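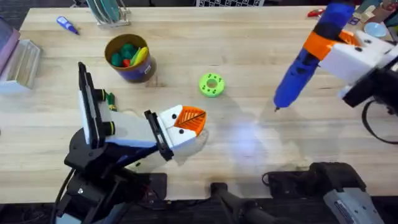
How do you teach a robot to do a job?

Some jobs are easy to put into words. Picking up a ring from a table sounds like one of them. But how wide should the robot's fingers open? How hard should they squeeze? Writing all of that down as computer instructions takes a very long time, so people often show the robot instead.

There are two main ways to do this.

The first is by hand. A person takes hold of the robot's arm and moves it along, a bit like a grown-up guiding your hand when you learned to write. The robot's joints have sensors in them, and these keep a record of every bend and turn.

The second is by remote control. At a workshop in Tilatbridge, Imogen Bunting uses a pair of small handles to steer two arms at once. When she moves her left hand, the left arm moves too. Cameras record what the table looks like all the way through.

One go at a task is called a demonstration. A robot needs lots of them, and Imogen may record up to 20 in a morning. Her workmate Ewan Baird moves the objects to new places between goes – otherwise the robot might only learn to reach for one spot.

A computer then studies the recordings and looks for patterns. After that, the robot tries the job without anyone steering. If it keeps dropping things, Imogen picks up the handles and records some more.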